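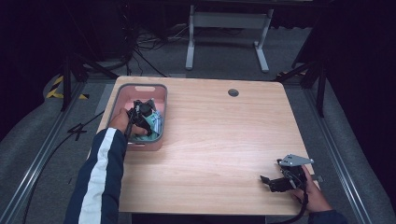
Malov warehouse theft case

Reference > Law > Criminal cases > Theft

Article | Talk | History | Sources

The Malov warehouse theft case was a criminal prosecution over the removal of 568 cartons of goods from a depot run by the freight firm Skandico in the town of Prusta. Charges were filed on May 13, 2023. Four defendants — all former employees of Malov, a subcontractor — were convicted of theft. An appeal on sentencing was dismissed the following July.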